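The faux flower bin gets its day

Among the 275 orders we took for the May table-arrangement boxes, most of you asked for greenery and then more greenery. Zinhle Ngubane, who buys the stems at Kelell, has been saying for two years that leaves are the part people run short of, and she has been gracious about being right. Loose sprigs get laid out on the white table first — spread them well apart, because two fake leaves left touching will tangle like Christmas lights.

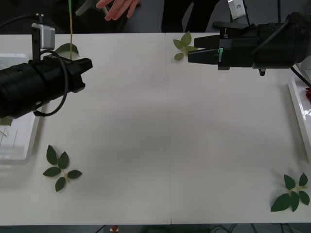

Then come the blooms. The rule at our table is big heads first and roses last, a rule Thandeka Gumede wrote and is the first to break. Stems that have been through a winter in storage want a little bending back into shape. Fabric petals can be fluffed with a thumb. Dust can be dealt with by a hair dryer on cool, or by dim lighting.

Sorted stems go out on the Ekgate shelves by Thu 10 January, nine to a bundle. If you have spares at home, bring them in. We will take anything except the glittered poinsettias, of which we own enough to last the century.
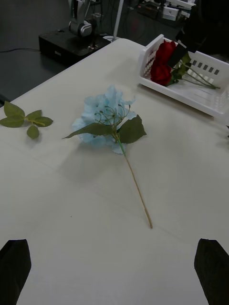 Pale blue hydrangea on the table, red rose in the basket.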